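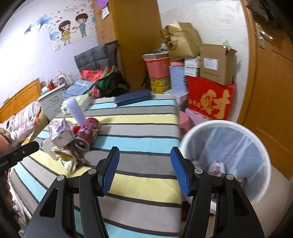
I've been promising a post about robots and housework since November, and every time I sit down to write it, somebody needs a ride somewhere or the dryer buzzes. So I'm writing it at the kitchen table with a basket of unfolded towels next to me, which feels about right for the subject.

My question is pretty simple. Can a machine clean up a bedroom yet? I don't mean vacuum it. We've had a little vacuum puck for years and I love it dearly, even though it eats phone cords. I mean walk in (or roll in, I'm not picky), look at the pile of stuff on the bed, and deal with it.

Everybody has that pile. An old drink can, a little carton of something, a pack of tissues, a crumpled piece of cloth, all sitting on a sheet you were planning to straighten. It would take me maybe two minutes. I wouldn't even think about it, I'd be on the phone with my sister the whole time. The can goes in the trash, the tissues go on the nightstand, the cloth goes... well, somewhere.

And that "somewhere" is where I started to feel sorry for the robots.

My brother-in-law's friend Hendrik Hoekstra used to fix packing machines and now spends his days getting robot arms to do smaller and fussier things, and he was nice enough to let me pester him over dinner. I had my list of questions on the back of a grocery receipt! He said the can is the easy one. It's stiff, it's round, it has the same shape from one minute to the next, and two soft pads can squeeze it without much drama. A case with a hard shell is fine too. Then you get to the cloth and everything goes sideways. Cloth never looks the same twice, it hides its own corners, and if you grab it in the wrong spot you bring half the bed along with it.

Tissues are sneaky too, he said. The pack looks like a solid block and then it squishes. Squeeze too hard and you've got a mangled pack, too soft and it slides right out.

I asked how long his best setup takes to clear a bed with a handful of things on it. Roughly 24 minutes. I laughed, I'm sorry, I did! He laughed too. But then he pointed out that it was 24 minutes of him not doing it, and I had to stop and think about that, because I'd happily let something be slow in my bedroom while I sat on the porch with a magazine.

The part that stuck with me most, though, was the deciding. Picking things up is one job. Knowing what they are is a whole other one. Is that can empty? Is that carton trash, or is it somebody's face cream? I have a teenager, and I can tell you that people can't answer that one either. I once threw out a box that turned out to have a retainer in it and I will be hearing about it until I die.

So I went looking at what a regular person could buy. There's a thing called the Clirnia that folds shirts, and only shirts, and you have to clip each one on by hand. A woman in my book club has one and says it's great for six shirts and then you're bored. There's also the Arango, a rolling arm that's supposed to fetch things off the floor. I watched 30 minutes of demo videos for that one (with snacks) and it picked up nine objects, most of them blocks. Nice tidy blocks on a bare rug. Friends, I have never had a bare rug.

I wanted to see it do a room with a chair piled with bags and boxes stacked to the windowsill and a lamp cord right where you'd step. My room, in other words. Hendrik says that's the whole ballgame, and that a clean demo room tells you very little about a lived-in one. He also says shops and warehouses will get the good stuff first, since they can put every bin in the same place every day and I clearly can't.

Where does that leave me? Not buying anything this year. If someone comes out with a machine that will only get the trash off the bed and into the wastebasket, and leaves everything it isn't sure about in a neat row for me to look at, I'd probably pay real money for it. I don't even need the bed made. Okay, I'd like the bed made. Fitted sheets are my enemy and I would gladly hand that fight to anybody, metal or otherwise.

If any of you have tried the Clirnia on kids' clothes, leave me a comment, because I want to know if it can handle a hoodie. And now the dryer is buzzing again, so I've got to go.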